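Plimell Robotics Club – gallery, 15/10/2026

We spent most of our fall build hours on grasping, and I finally got the pictures up! Our project is called Kisorum, and the goal this term is small flat stuff, the kind that loves to slide away from you. I logged 214 tries before I lost patience and went for pizza.

Picking up a card with HOTEL on it in big white letters, trees all yellow and orange behind. I could stare at those finger linkages all day – so many skinny little joints!

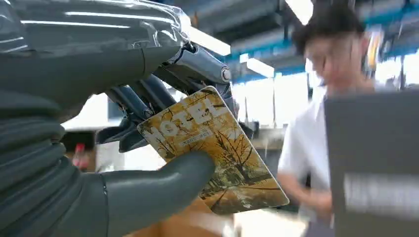
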